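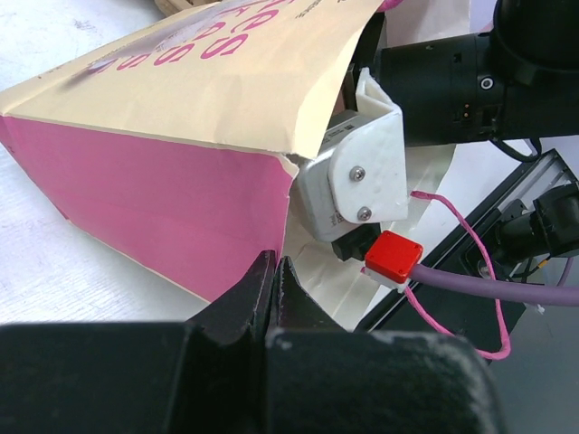 gussetfold wrote:
Packing a paper bag on its side works if the tissue goes in before the contents and the mouth is held open by something other than the contents. If you push the item and the tissue in together, the tissue rides ahead of it, bunches against the bottom, and you lose a third of the depth. What size is the bag, and what paper weight?

millboard wrote:
I was the one who started this, so to fill in the gaps. It is the two-color one, magenta sides with the cream panel. No paper weight printed anywhere that I can find. We fill them for a small shop order, 400 bags, and each gets one sheet of white tissue and one boxed item. I have been laying them on their sides on the packing table because the box slides in flat and doesn't scrape the sides going down. Two problems:

1. The tissue ends up bunched near the opening and does not wrap the box.
2. The corner of the pink side starts to fray at the mouth. Small tear, but it shows, because the paper is white or cream under the color.

I can live with the first. The second costs me bags.

gussetfold wrote:
The tear is a gusset problem. On its side, the lower panel is supported by the table and the upper one hangs. Anything going in puts the load on the corner where the side meets the opening. There is a fold line there already, and folded printed paper is weaker than flat printed paper. Stand the bag up.

tworeams wrote:
Disagree with standing it up. I packed upright for two seasons and the scrape damage down the inside was worse than anything I get now. It also takes longer, because each bag has to be opened and squared before it will stay up on its own. A bag on its side needs neither.

gussetfold wrote:
Scrape damage on the inside is invisible to the customer. Corner damage at the mouth is the first thing they look at.

tworeams wrote:
It is invisible until it goes through. With a boxed item that has sharp corners it does go through, usually at the bottom fold.

pinkmargin wrote:
What is the lettering like on yours, millboard? I ask because on ours the cream panel with the print is also the one that creases first. If the bag goes down with the lettering reading upside down to the packer, the packer tends to grab the mouth by that panel, and the crumple goes straight into the logo.

millboard wrote:
Yes, that is how it lies for whoever packs from my side of the table. Large magenta letters, upside down, and the crease is in that panel. I had put it down to the way the bags were bundled.

pinkmargin wrote:
Could be both. Check a fresh bundle before anyone opens a bag. If the crease is there, it is bundling, and you take it up with the supplier. If it is not there, it is handling. Turn the stack end for end so the print reads upright to the packer. People avoid squeezing text they can read. I have no data for that, only a lower reject count after we turned ours.

creaseandroll wrote:
What are you calling a lower reject count?

pinkmargin wrote:
554 bags in the run before, 102 set aside. The next run was the same size and we set aside 11. We also changed the tissue in between, so I would not put the whole difference on which way the stack was facing.

creaseandroll wrote:
Then the number tells you nothing about the stack. You changed two variables.

pinkmargin wrote:
Agreed, and I said so. It is a packing bench.

slipsheet wrote:
On the tissue. A single sheet dropped in the mouth will always bunch. The method we use at De Graaf for anything boxed:

Lay the sheet flat on the table, shiny side down.
Put the box on it at a slight angle to the edges.
Bring two opposite corners over the box.
Leave the other two loose.
Slide the wrapped box in with the loose corners trailing.

The loose corners fill the mouth and you tease them up afterward. The sheet stays around the box because the box is sitting on it. Works with the bag on its side. It will not work with the bag upright unless you drop the box, and then the tissue opens like a parachute.

millboard wrote:
What tissue? Ours is thin and goes limp if it has been handled once. Once it is bunched it does not come back.

slipsheet wrote:
We buy Naltum, the 17 gram. Your supplier will have something equivalent. If you can read print through two layers, it is too thin for this and will crumple before it slides.

tworeams wrote:
17 gram is normal. The heavier grades hold a point better at the top of the bag but they are noisy and they don't compress, so the bags won't go side by side in a carton. I would stay with 17 and reduce handling. The sheets should come off the stack one time and go under the box. If someone fluffs the tissue, puts it down and picks it up again, you have already lost it.

gussetfold wrote:
Back to the corner. A few things that help if you insist on packing sideways:

- Run a finger down the inside of both gussets before loading, all the way to the bottom fold.
- Turn the bag so the glued seam is against the table. The seam side is double thickness and takes the drag.
- Do not fold the top panel back over itself to keep it out of the way. It puts a hard crease in the panel and the mouth narrows on that side.

millboard wrote:
The third one is what we do. The top panel gets folded over so the opening stays put.

gussetfold wrote:
Then I would start there.

laydown_flat wrote:
A loading sleeve solves this. Take a strip of smooth card, wide enough to cover the lower panel and part of both gussets, and bend it into a shallow U. Put the sleeve in the mouth, slide the box along it, pull the sleeve out. The card takes the friction and the edge of the bag is never touched. We cut ours from Parkex display board and one lasts a few hundred bags before the leading edge softens.

tworeams wrote:
Pulling the sleeve out drags the tissue.

laydown_flat wrote:
Hold the box through the paper with the other hand while you pull. One motion.

tworeams wrote:
That is two hands on every bag plus a third operation. On 400 bags it is a real cost.

laydown_flat wrote:
Less than replacing the bags. He has not said what they cost.

millboard wrote:
They, please. And enough that I would rather not. The printed ones come from Treter with a minimum order, so if I run short I can't buy a dozen.

creaseandroll wrote:
Is the table part of this? Scuffed laminate or a painted top will pick up color from a magenta panel, and the reverse, dirt goes onto the cream. I see people here who pack white goods on a bench with years of smudges on it and then ask where the gray marks come from.

millboard wrote:
Light top, pale gray or white depending on the lamp. It has some smudges and scuffs that do not wipe off. I have not noticed any transfer, but I have not looked for it on the underside.

creaseandroll wrote:
Wipe a magenta panel with a dry white cloth. If it comes up pink, the ink rubs, and you should put kraft down and change it at each break. If it comes up clean, forget I said it.

slipsheet wrote:
Butcher paper is better than kraft for that. Kraft sheds.

creaseandroll wrote:
Cheap kraft sheds.

pinkmargin wrote:
Can the frayed corners be rescued? I have about half a shelf of ours with the same fault and they are otherwise sound.

gussetfold wrote:
Partly. Trim the loose fibers with small scissors, do not pull them. A touch of matching marker on the raw edge hides the white at arm's length. Use the side of the tip and work from the inside of the bag outward so any bleed ends up inside. Let it dry before it goes next to anything cream. Glue is a waste of time on a tear that small, it stiffens the spot and the next fold goes right beside it.

tworeams wrote:
I would use those for in-person pickup and keep the clean ones for shipping. At the counter the bag gets handled by the top anyway and the corner is under somebody's hand.

millboard wrote:
Back after Thursday's session. Changes made: stack turned so the print reads the right way, no folding of the top panel, seam side down, box on the tissue as slipsheet described. I did not try the card sleeve.

The tissue is fixed. It stays around the box and the loose corners come up out of the mouth with one pull. The corner is better but still frays on some bags, always the same corner, the one nearest the packer's right hand. The cloth came up clean on the magenta.

laydown_flat wrote:
Same corner every time is the box catching as it enters at an angle. That is the case the sleeve is for.

gussetfold wrote:
Or it is a right-handed packer steering from the right. Put the stack of boxes on the left for one bundle and see whether the tear changes sides. If it moves, you don't need a sleeve.

creaseandroll wrote:
Change only that. Same tissue, same packer, same bundle.

millboard wrote:
Will do one bundle with the boxes on the left and nothing else changed. If the tear stays where it is I will cut a sleeve.

tworeams wrote:
If you do cut one, round the leading corners first. A square corner on the card will put a nick in the gusset exactly where you are trying to avoid one.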